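Farville Media Watch: Your Questions, Answered
Updated 12/05/2024

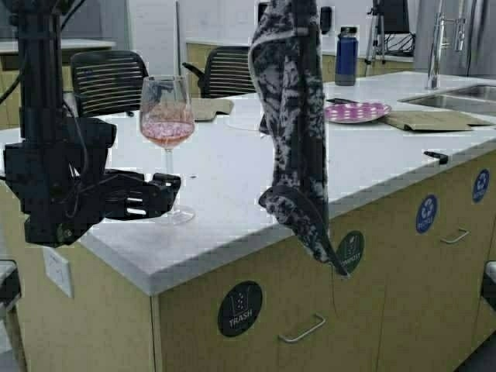
What is Farville Media Watch?
We're a small blog that keeps tabs on how local radio and TV hosts cover politics in Farville, and we love doing it! Nazma Gamage started it one August after a call-in show got the school bond vote wrong 2 nights in a row.

Who writes the posts?
Mostly Nazma and Lwazi Visser. Kenneth Dumlao handles anything with a transcript in it (he types faster than the rest of us put together).

How do you pick which shows to cover?
Readers send us tips - so many good ones! Last year we got 171, and we listened to every clip. If a claim can be checked against a public record, we'll probably write about it.

Are you left or right?
We disagree with each other all the time, and you'll see that in the comments. Both Mondard Radio and the Deren Report have been on the wrong end of our posts.

A host corrected the mistake. Will you say so?
Yes, and gladly! The correction goes at the top of the original post within five days.

Can I write a guest post?
Please do! Keep it to one topic, link your sources and send it to Benedetta Longo through the contact form. Two of our most-read pieces came from first-time writers.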